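Home
Trips & Tours
Posted in June
An afternoon poking around other people's pantries at the Kistness open house

I have been meaning to get over to Laltbridge since the winter, and this month I finally did it! The Kistness building opens its doors for one afternoon in June, and a friend had gone last year and would not stop talking about the drawers. Yes, drawers. I am a person who will drive 70 miles to look at drawers, and if you read this blog you probably are too.

Parking first, because I know someone will ask. There's a lot behind the old Zismont warehouse (turn in by the tire place, the sign is tiny) and it's a five minute walk from there. I got in line at 1:30 and there were already people coming out with tote bags. The woman at the desk said they'd had 1,389 visitors the year before, and I believe it, the hallway was packed.

The ground floor is mostly showroom stuff. Sinks, faucets, a whole wall of cabinet knobs that my sister would have had to be dragged away from. I liked a set of deep pull-outs from Ghaffari with the dividers running front to back, which makes so much more sense for baking sheets than whatever I have going on at home. I asked the price and it was $1,616 for the set, installed, so I took a brochure and moved along.

Upstairs is the good part. They've set up kitchens you can walk into, with real groceries, and the idea is all about putting things away. How do you sort a pantry when half of it is bags that won't stand up? Do you keep tea with the spices or with the coffee? I have strong feelings on this (tea goes with mugs, end of discussion) and it was fun hearing total strangers argue it out next to me.

My favorite was the marble counter on the second floor. It's white and gray with a weathered gray wood backsplash, and I stood there for ages. I keep getting told marble is too cold looking for a kitchen, but put it next to old gray wood and some dark walnut and it's so cozy! I want that backsplash. I've already been looking at barn boards online, which my husband does not know yet.
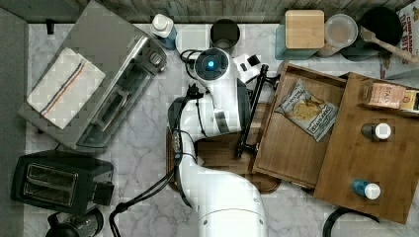

The marble counter upstairs, with the chips in their drawer and the Stash tea over on the board.

I am completely sold on the open drawer box. It's just wood with raised sides and you drop your snacks right in. At my house the chips live on top of the fridge, where they get forgotten and then crushed by the cereal, and a low box like this would fix that in one go. I'd want mine a bit deeper, maybe, for the family size bags.

The big flat board was a nice idea too, with the tea and a couple of little white-capped spice bottles on it. I've always used a tray for that kind of thing, but a board looks a lot nicer and you'd have it handy for chopping. I do wonder about crumbs getting under it. A man in a Laltbridge Hardware cap said he puts cork dots on the bottom of his, so I'm passing that along.

There was a talk at 3:00 by Octavio Huanca, who has been building drawers and boxes for years and clearly loves them. He went through wood oils (he uses plain mineral oil on boards, wipes it off after an hour, does it again the next day) and showed us how to fix a sticky runner with a candle stub. I tried the candle thing as soon as I got home and my silverware drawer now flies open so fast it scared the cat. He also said to empty one shelf at a time and never the whole pantry at once. I have learned that the hard way, on a Thanksgiving morning, with my in-laws on the road.

Snacks were in the courtyard. The lemon bars were great, the coffee was weak. I'd bring a water bottle next time, it gets stuffy up there by midafternoon.

I came home with two brochures, a tin of board oil and a walnut offcut from the scrap bin (they had 140 pieces tagged at the start and it was nearly bare when I left, so go early if that's your thing). The offcut is on my counter with the pepper mill on it. Next up is measuring for the chip drawer, and I'll post about that once I've found the tape measure.

Filed under: kitchens, day trips, storage
Leave a comment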